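Karincombe Community Workshop
Minutes of the members' meeting held in Room 203, March

1. Apologies and previous minutes
Apologies had been received by email and were noted. The minutes of the February meeting were agreed with one correction: the charge for the small kiln is per firing and not per day.

2. Matters arising
The replacement extractor fan has been fitted. The side gate still sticks and the landlord has been written to again.

3. Report on the visit to the Sindurik open day
Members who went to the open day at Sindurik's Dosdale site reported back. The coach left at 8.30 and the morning was split between a talk and demonstrations, with a walk round the packing hall after lunch. The hall was noisier than expected and the talk given there could not be heard from the back of the group. More than 80 visitors attended over the day, including a party from the college.

The part most people wanted to discuss was the simulation room. Sindurik tries out its handling jobs on a computer model before any of them go to a real arm. The job on show was called Hutapea and deals with picking up and placing small parts next to a rack. The staff said a job may be run 800 times in the model, with the parts moved slightly each time, before it is tried on the shop floor. Members were allowed to change the starting position of the parts and run it again.

The still below was handed out with the notes. The arm is over the table with its gripper pointing down, and the slatted rack and the open square frame are to the right of it, with some of the loose blocks beyond. 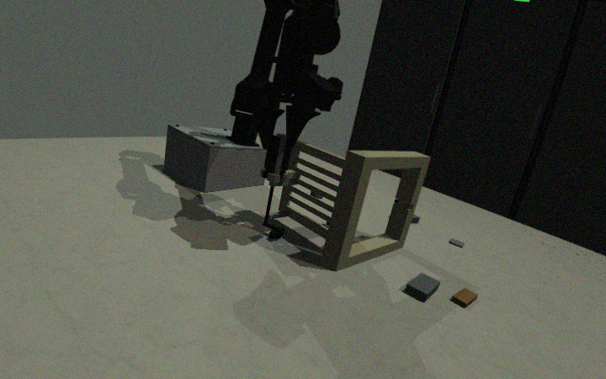

Hutapea asks a lot of the gripper and not much of the arm, one member said, and the talk should have spent longer on the fingers. It was also remarked that a model is only as good as the figures put into it for weight and grip, and that the answer given on this at the open day had been rather short. Another member had asked the same thing at the end and was told that the parts are weighed and measured first, and that the grip figure is adjusted after the first trials on the real arm.

There was some discussion of whether the workshop could do anything similar. The two computers in the back room are too old for the software shown. It was agreed to find out what a second-hand machine would cost and to bring this to the next meeting.

Sindurik has offered a return visit for a smaller group in May. Places are to be offered first to those who could not get on the coach. Safety shoes must be worn in the packing hall and the workshop has only a few pairs to lend, so members should bring their own if they have them.

Action: secretary to write and thank Sindurik, and to ask for a copy of the slides.

4. Coach costs
The coach was paid for out of the outings fund, less the £50 deposit already paid in January. Two fares are still outstanding. It was agreed to leave the fare unchanged for May.

5. Any other business
The bandsaw is out of use until the new blade guard arrives. The key to the timber store is missing and should be put back on its hook.

The meeting closed at 9.10 pm. Next meeting in April, same room.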